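Section 2: Planning and Budgeting Your Setup

You're about to pick out a robot arm, and that's a great place to be! Set aside an evening for this section before you order anything. Everything you decide here can be changed for free, and that stops being true once the crate ships.

2.1 Write your task list first

1. List the jobs you want the arm to do in its first month. Keep it to 5 at most.
2. Next to each job, write the surface it happens on. A desk, a shelf and a sofa seat ask for very different reach.
3. Try each job in Kestwood Planner, the free simulator that comes with this guide. Load the arm, drop in your furniture and run the pick.

Note: Planner saves your layout with the parts list attached, so you can send both to the dealer in one file. 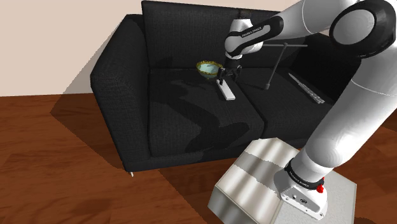 Soft furniture deserves a bit of extra planning time. Seat height varies a lot from one model to the next, and a tall armrest can block a low approach that looked fine on paper. Measure your own piece and type the numbers in. The stock models are handy for a first try, but don't buy from them.

2.2 Choose the base

1. Mark the base position on your real floor with masking tape.
2. Stand there and check that you can get to the stop button without leaning across the arm.
3. Pick a Laltix fixed plate if the arm will stay put, or the Laltix rolling stand if you share the room.

Caution: The rolling stand must be locked and leveled before the arm is powered. Never run it on carpet.

2.3 Set the budget

The arm is the fun line on the sheet — it is also the one people stop at. Start with a 2000 dollar allowance for everything around it, then work through these steps:

1. Price the base and the mounting hardware.
2. Price the gripper. The Okoth two-finger model covers most small household objects, and we love how easy it is to swap the fingertips. Add one spare set.
3. Add cables. Measure the run along the wall, corners included.
4. Add 20 percent of the running total for the things you'll discover in week two.
5. Put your own set-up time on the sheet. Our first home install took 38 hours from crate to first pick, and we enjoyed nearly all of them.

Note: If the total comes out too high, drop a job from your list before you drop the spare fingertips.

2.4 Before you order

1. Run every job in Planner one more time with the exact base and gripper you priced.
2. Ask the dealer for the lead time on each part — Galtik controllers often ship separately from the arm.
3. Print the parts list and keep it with your receipts. You'll need it for Section 3, Unpacking.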